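Workshop notebook — Mudgway unit, bin work
October, started 8.40

Carrying on from the Grakedside list. Question on the board is still the same one: can we hand any of the boring jobs over yet, or are we still at the stage where a person with a cold would do it better. Chores on the list: put parts away in bins, fetch parts out of bins, sweep up, empty the bucket, wipe down shelves. Only doing the first two. Sweeping is a different animal and I'm not going near the bucket.

Setup. Arm on the Cosar base, Cerkura gripper, standard black fingers (the spare set is still in the drawer, don't mix them up again). Wrist camera on. Finger screws checked. Battery full at start. Lights all on, blinds down becuase the sun was doing daft things to the depth readings yesterday afternoon.

Target for today 100 picks, block to bin or bin to block, doesn't matter which. Speed capped for the first lot then let it off the lead a bit.

9.15 — aisle runs. Base drives itself down alongside the shelving, stops at the right bin, arm swings over. Driving is fine now, the driving is dull, good. Swinging the arm while the base is still settling is NOT fine. Wrist pictures go to mush and the label reader gives up. Told it to wait 300 ms after the base stops before it looks at anything. Costs next to nothing per pick. Should have been in there from the start.

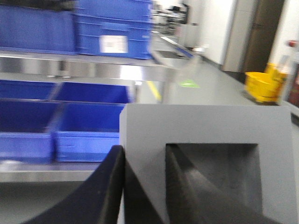
Comment added from the Grakedside end when I put the morning's notes up: why are we reading labels at all, a new starter learns which bin is which by lunchtime on day one and never looks at a label again. Teach it the shelf once and be done. The reading is us showing off.

Fair. Half agree. Trouble is a new starter also notices when somebody has swapped two bins over, and ours will cheerfully post everything into the wrong one till it's full. So labels stay, but only as a check after it thinks it knows where it is. Look once, not every time. Will try that tomorrow.

10.30 — tea, and moved the charger lead off the floor.

10.50 — picks proper. The grey square blocks with the hole through. Picked these on purpose, they're awkward in a useful way. You can pinch one across the outside if the fingers open wide enough, or go one finger in the hole and one outside and hold it by the side bar. Second way wins. Needs less room, which matters when you're down in a bin with the wall in your way. First way kept catching a knuckle on the bin rim.

Downside of the bar grip: block hangs off to one side so the wrist has to know where the weight is. It doesn't. Put an offset in by hand, 3 goes to get it right. Not proud of it. Proper fix is to let it feel the sag and sort itself out.

Things that went wrong, in no order:
— finger tip went for the hole and landed on the face of the block instead. Pushed it along the shelf. Stopped before it went over.
— let go too high, block bounced off the bin floor. Noisy. No harm.
— planner refused a perfectly good approach for fear of the bin next door. Safety gap was set far too fat. Trimmed by 5 mm and it got on with it.
— one sulk, had to restart the gripper. Don't know why. Log saved.

12.10 — stopped for lunch with the count short of target. Left it powered but parked.

1.00 — second lot, lowering properly this time, no dropping. It goes in over the back wall, down, waits, opens, comes straight out the way it went in. Slow to watch. I caught myself reaching over to do it for it more than once.
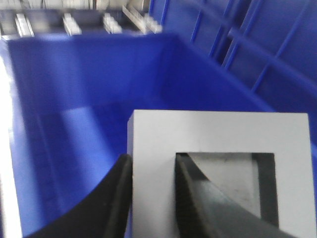
Coming out is slower than going in, by the way, and that's down to me. I left the retreat speed at the cautious setting from the spring. Bump it up before the next session and watch the first few with a hand on the stop.

2.45 — hit the 100. Timing sheet not worked up yet, will do it on the train.

So is it a chore robot. For this one chore, with this one shape, bins where it expects them and me nearby, yes, I'd leave it going through a lunch break. Would not leave it overnight. Would not give it a bin of mixed bits, which is what every real bin in this building is. At home it'd be worse again, bins at home have socks in them and a cat.

The thing I'd pay for isn't speed, it's it knowing when it's made a mess of it. The block that got shoved along the shelf, it marked that as a good pick. Gripper width said closed on something, so tick. It was closed on nothing much. Need a second check after the lift, one look from the wrist would do.

To do
— label check once per bin only
— retreat speed
— look after lift, before moving off
— sag thing (ask Grakedside if theirs has it)
— find out what the sulk was
— order more finger pads, these are going shiney
— tape on the floor for the parking spot

3.20 packed up. Charger on, stop button in, arm folded.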